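Dressing the Bears: Clothes from the Nirine Toy Box

The Nirine collection came to us in July, packed in tissue in two long cartons. It holds 261 pieces of doll and bear clothing, most of it sewn at home over many years and the rest bought in shops. We are still sorting it. This gallery covers the soft outdoor wear: hoodies, jackets and hats for the larger bears.

Fleece makes up most of this group. It is easy to cut, doesn't fray at the edges and stretches enough to go over a big head. It also pills, and we leave the pilling alone when we catalog a piece.

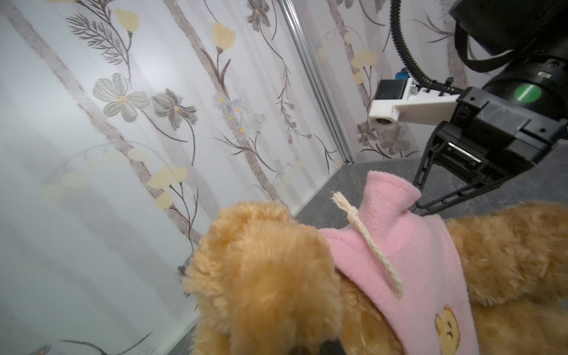

Hoodies are the hardest items to size. A bear's head is wide for its body, so a hood that would suit a doll of the same height won't go past the ears. The Sistevlow patterns get around this with an extra panel at the back of the hood. If you are sewing one yourself, measure around the head with the tape lying over the fur and add a finger's width.

Drawstrings are cataloged with the garment. Cream twisted cord with a frayed tassel end is entered as "cord, twisted, tasseled," and we don't trim it. Appliqués get their own line. The yellow and brown bear face with closed eyes is listed under printed motifs.

Long fur catches in seams and cords. Smooth it down with your hand before pulling anything over it, and dress the arms before the head.

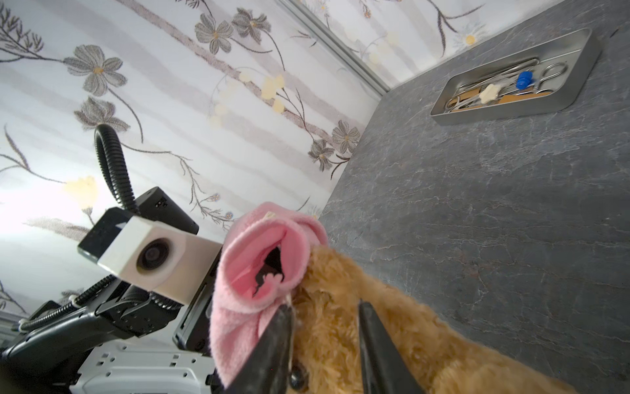

Photos and text: Dariusz Sikora
Nirine collection, outdoor wear

Pink linings are often a shade deeper than the outer fabric, and we record both colors. Rolled edges are noted too, along with any small tag or patch of stitching on the rim.

Shaggy golden tan plush should be brushed with a wide comb, working from the tips toward the backing. Go slowly near the eyes.

Knitwear is next, almost 300 photos if the Kuipers scarves are included. Questions about patterns can be left at the front desk.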